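Filard: a word list of small repair talk

README

Filard is a plain-text collection of short written notes about mending household things. The notes were typed up from repair evenings, from phone messages and from margins of old manuals that people lent to us. The collection was put together by Elis Beddoe and Meinir Lougher. It is meant for people who study everyday English, and for anyone building a search tool for a repair group or a tool library.

What is in it

Each note is one line of text with a label. Notes run from a few words ("hinge sticks, try candle wax") to 100 words, and anything longer was split. There are 32 topic labels, such as hinges, lamp cords, drawer runners, zippers and loose handles. A note can carry up to 4 labels. The first label is the main one.

Files

notes.txt — the notes, one per line, with an ID and labels separated by tabs
labels.txt — the topic labels with a short definition of each
variants.txt — spellings and local words that mean the same thing
changes.txt — what changed between releases

All files are UTF-8 with Unix line endings. The first line of each file is a header. Older spreadsheet programs will try to turn some IDs into dates, so import the ID column as text. 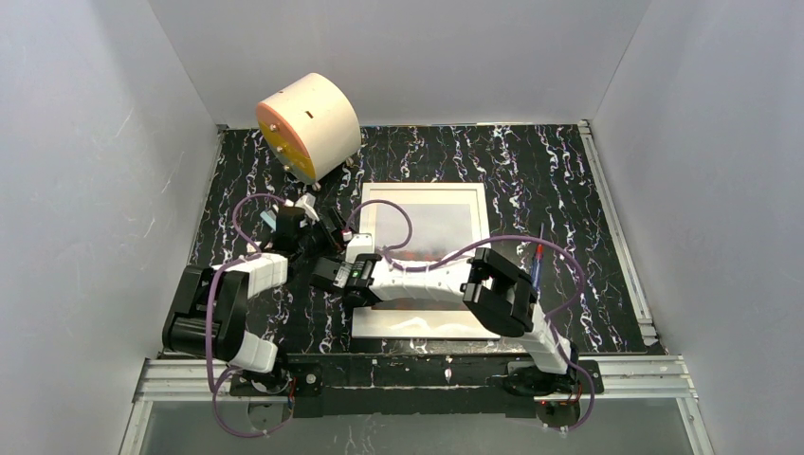
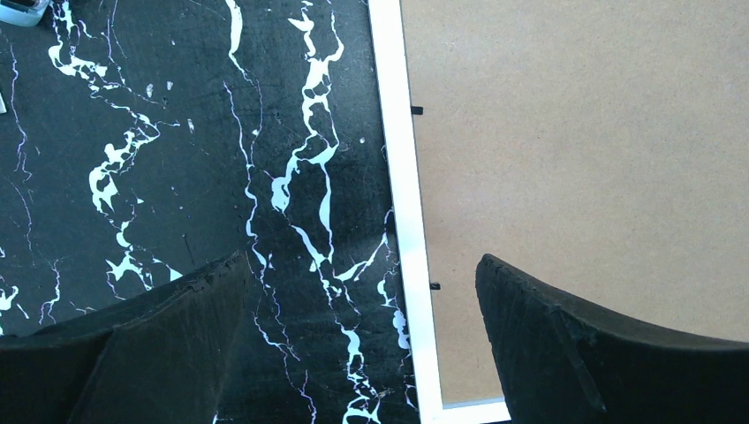
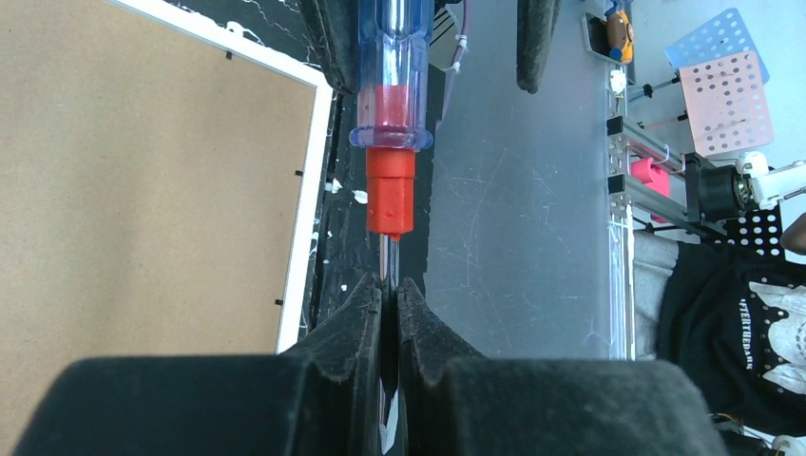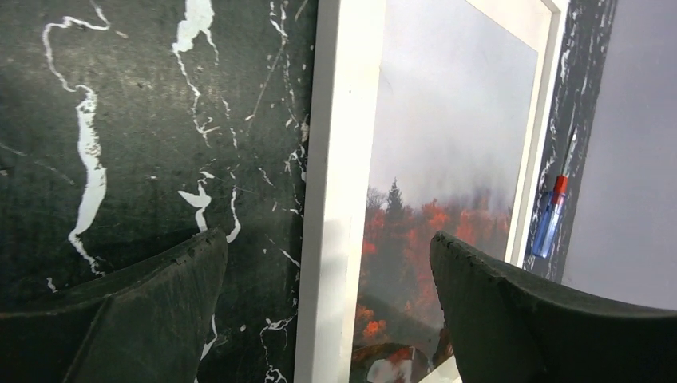 How the notes were labeled

Elis did a first pass over everything, and Meinir did a second pass without seeing the first. Where the two agreed on the main label, it was kept. Where they did not, they talked it over and wrote the decision in labels.txt under the label it affected. The hardest pair was "stuck" and "stiff." A drawer that opens with a hard pull is stiff. One that will not open at all is stuck. People mix the words freely, so the label follows the meaning of the note and the text is left alone.

Spelling mistakes were kept. Names, street addresses and phone numbers were replaced with NAME, PLACE and NUMBER. If you find one we missed, please write to us with the ID of the note and leave the text itself out of your message.

Splits

There is no fixed test set. Earlier releases had one, but several notes from the same writer ended up on both sides of it. If you need a split, use the writer code, the two letters at the start of each ID, and keep each writer on one side.

Related collections

Okoth covers garden tools and uses the same file layout, so the two can be joined without changes. Proltero is older and has longer texts with no labels. We borrowed 13 of our label definitions from it and shortened them.

Known problems

Sewing and zippers are thin. Lamps are over-represented, mostly due to one writer who sent in a whole notebook. Some notes give advice that is out of date, above all on wiring, and none of it has been checked by an electrician. Do not show these notes to the public as instructions.

The word "bit" is used for drill bits, for small parts and for "a little," and variants.txt does not separate them yet.

Changes

The March release fixed broken tabs in notes.txt and merged "knobs" into "loose handles." IDs did not change. The Grakent script that some users run to count labels still works, but it expects the old header line, so edit that by hand first.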